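Subject: Re: Finger tips on the hand-held grippers, left one closes late
Date: 19/06/2023
To: the Sorton users list

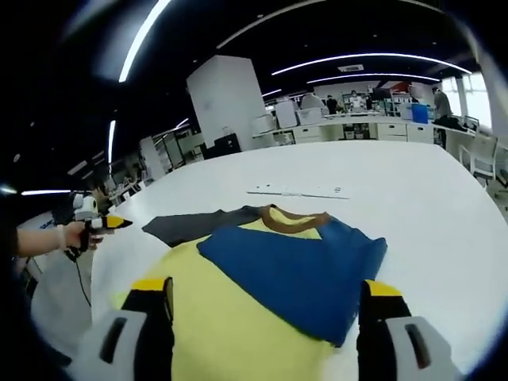

Hello all, and thank you for the quick answers about the finger tips. I write now what we changed on our pair of hand-held grippers at the folding table, because two people asked me for it in private and I think it is better on the list. Our problem was the one from the first message in this thread: the left gripper measured its opening wrong, so the recordings of the left hand did not fit with the right hand. The work is with T-shirts, folded flat on a big white table, and we take on purpose shirts with several colors. The one with the yellow body, gray sleeve and blue panel is my favorite for checking, because the yellow tip of the finger on the yellow cloth is the most difficult case for our tip detection. When the detection holds there, it holds on all the other shirts we have.

Eusebio Nina wrote:
> We have the same symptom in Arboleda. The width value from the left
> gripper stays at 4 mm when the fingers are fully closed. The right
> one goes to zero. We changed the pads two times and it did not help.
> Is it the encoder or the mechanics? Also, how tight do you set the
> finger screws? The Flaner sheet gives no value for them.
> And one more: do you calibrate every day or only after repair?

Eusebio, in our case it was the mechanics. I also changed the pads first and lost one afternoon with it. Then I took the outer shell off the left finger and found that the finger sat a little crooked on its carrier. The pads touched at the bottom and stayed open at the top. From outside you see nothing, the shell hides it. Please look there before you order an encoder from Nelness, the delivery is now until July.

What I did, in the order I did it:

Take out the cable first. On our left unit the cable goes down from the camera on the top, and if it stays in, you pull on the connector every time you turn the gripper over. I broke one connector like this in spring.

Open the shell, two screws on each side. They are short ones and they are all the same, so no need to sort them.

Loosen the finger on the carrier, but do not remove it. Close the jaws by hand on a piece of flat steel, hold them closed, and tighten again. The steel makes the pads parallel. I used a steel ruler, a feeler gauge also works if it is wide enough.

For the screws I do not have a torque value also. I tighten until the screw stops with the short side of the key, and then a very small bit more. With thread lock, the weak one. If somebody has a real number from Flaner, please write it here.

Put the tips back last. The yellow tip must sit completely down. If there is a gap under it, the tip moves when you press on the table, and folding means pressing on the table all the time. This was my second fault, and I found it only after the first one was repaired.

Then the calibration. We open and close each gripper 30 times slowly, with nothing between the pads, and the script takes the lowest and the highest value. After the repair the left one goes to zero like the right one. I have now 213 folds recorded since that day and the value did not move. Before, it was wrong again after one morning.

To your last question: we calibrate in the morning and again when somebody let a gripper fall. A full calibration after every almost 1000 closings was the old rule in our group, but no person was really following it, so I took it out from the instruction and wrote "every morning" instead. It takes less time than making the coffee.

One thing I did not solve. When the sleeve is lying flat to the left and the left hand comes from the side to take it, the camera on the gripper sees more of the room than of the table. We have an open office with long curved lamps in the ceiling and bright windows on one side, and the tracking sometimes jumps when a lamp goes out of the view. I tried to lower the exposure. It became better for the lamps and worse for the dark gray sleeve. For the moment I keep the exposure low and throw away the recordings with a jump. Does somebody use a fixed exposure in a room with windows? I would like to know the value, and if you change it between morning and afternoon.

Also a small request to whoever keeps the Sorton parts list: the left and the right finger shells have the same number there, but at our place the left one did not fit on the right side without filing. Maybe we have an old version. I can measure both and send the drawing if it is useful.

I keep the old pads from the left gripper in a bag, they are still good. Eusebio, if you want them, write to me directly with your address.

Best regards from the folding table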